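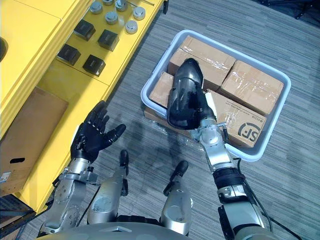 R. Shetty
Boot repairer, Tudell

April, early

Up before six. Frost on the ute but none on the grass, so winter isn't properly here yet. Let the chooks out, had toast, got to the shop while the bakery was still loading its van.

I've put off resoling my own walking boots since Christmas. Everyone in this trade walks around on bad soles. Mine had gone smooth under the ball of the foot and the left one had a split you could get a coin into. I want to do the Luritz track before the creek comes up, so today was the day. Pulled the left sole off and found the midsole had gone to crumbs. It looked fine from the outside. I've seen plenty of these lately, boots that sat in a cupboard for eight years and came apart on the first hill. People get cross and blame the glue, but it's the foam breaking down. Wearing them more would have helped a bit.

Cut new midsoles out of the firm sheet. Roughed everything up on the wheel, two coats of cement, and left them on the bench with the back door open. The smell still gave me a headache by smoko. I should fix the fan.

A man came in with riding boots that had been his father's. He wanted them to look the same and also to be comfortable, and I told him I could manage one and a half of those. He laughed and left them. Heels, stitching at the pull tabs, and a good feed of grease. Quoted him $67 and then thought about it all through lunch, because the stitching alone is an hour. Left the quote as it was.

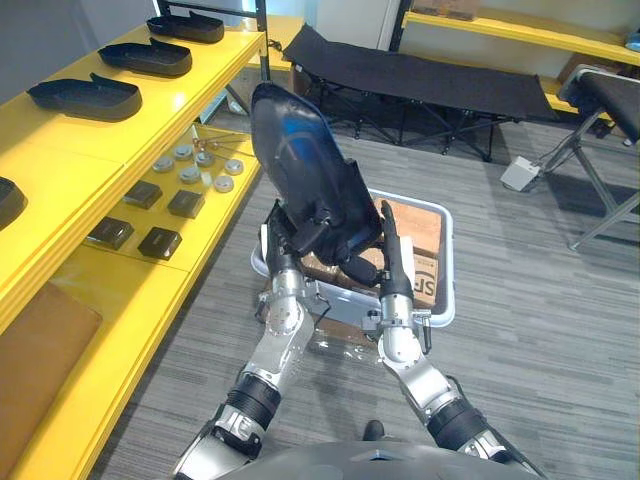 Black sole shell, upright over the tray.

Rang Prirkik again about the order of heel blocks. They said it went out last month. I said it hadn't come in. They said they'd look into it, which is what they said last time. I have enough men's blocks to get through to the end of April and hardly any women's. If it comes to that I'll cut them from the big sheet, but it wastes rubber and my wrists don't like it.

The school shoe rush has finished, thank goodness. What's left on the shelf is mostly footy boots and a pair of dance shoes with the suede worn off. I like doing the suede. It's quiet work and you can have the radio on.

Rain about four, heavy for ten minutes and then nothing. The gutter over the side window spilled again and ran down the inside of the frame. Put the old towel along the sill. I need to get up there with a trowel before it turns into a bigger job, only the ladder is at my sister's.

Pressed the new soles on after the rain and hammered round the edges. Trimmed the left one a touch close at the toe. It won't matter for walking but I'll see it every time I lace up. Left both boots under weights overnight and will finish the edges tomorrow.

Shut at five. Over $300 in the till, and a good part of that was laces and polish. Bought a pie on the way home and ate it in the ute with the heater going. The hills toward Luritz had cloud halfway down them.

Leftover soup for tea. Mended the strap on my pack and got out the map. If I start early I can be at the second hut for lunch and back at the car park with some light left. Need matches, and something for the leeches.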